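Ensinar à mão primeiro, teleoperar depois: notas da célula Suvel

Abril
por Tarawneh

Retomei esta semana a tarefa de retirar blocos da caixa metálica com o KUKA. A caixa continua com grampos presos à borda e as marcas de fita azul no tampo não mudaram.

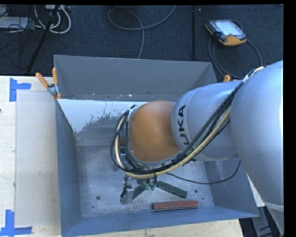 Guiamento manual

Com o braço em modo complacente, levo o punho até ao bloco, fecho a garra e gravo a trajetória. Gravei 20 demonstrações. Sete foram descartadas: a minha mão forçava o punho na descida e o sinal de força ficava contaminado. Reduzir a rigidez só nos eixos de rotação ajudou um pouco.

O feixe de cabos é o outro problema. Perto das paredes inclinadas, o laço à volta do punho limita a orientação, e quem guia à mão tende a compensar sem dar por isso. Essas compensações ficam gravadas.

Comando remoto

A segunda série usa o Koria, o módulo de teleoperação que escrevi em Sultthorpe. Envia incrementos cartesianos e regista pose, força e abertura da garra a 1000 Hz. Fiz 11 episódios. São mais lentos e têm pausas antes do contacto, que corto no pré-processamento com um limiar de velocidade.

A força medida sai limpa. Em contrapartida, perco o tato, e os blocos encostados uns aos outros exigem mais tentativas. Falta testar retorno de força no comando e repetir a série com o feixe preso mais acima.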